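Laundry day, the short version

Wednesday, nearly ten at night, so this is going to be quick. Finally dealt with the towels. All of them. Had been living out of the basket since we got back from Vurerdale and it was getting silly, digging for a clean one every morning with wet hair.

New rule: basket goes next to the table, never on the bed. If it's on the bed I just move it to the chair and then back to the bed. You know how that goes.
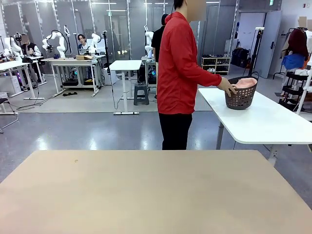 Also cleared the hall closet while I was at it. Threw out two bath mats and a shower curtain I forgot we owned. Aurel Moldovan wrote in after the last post to say he rolls everything and gets twice as much on a shelf. Tried it. Mine unroll and fall on my head. Back to folding in thirds, long side first, then in half, then half agian. Fits the shelf with room for the pillowcases.

Softener question, becuase three of you asked: I quit using it on towels in January. Vinegar in the rinse, a splash, no smell after. They soak up water like they should now.

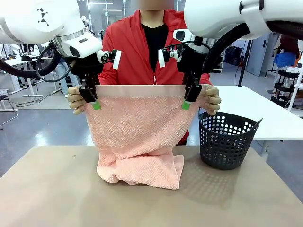
Holding a towel up by the top edge before folding is the one step I won't skip. Let it hang, get the corners even, then lay it down. The herringbone kind needs it most, with that smooth band along the top, and in pink every crooked fold shows. Bottom always slumps into a heap on the table anyway so smooth that out with your forearm, bigger than a hand, faster.

Sheets next week. Not looking forward to the fitted ones.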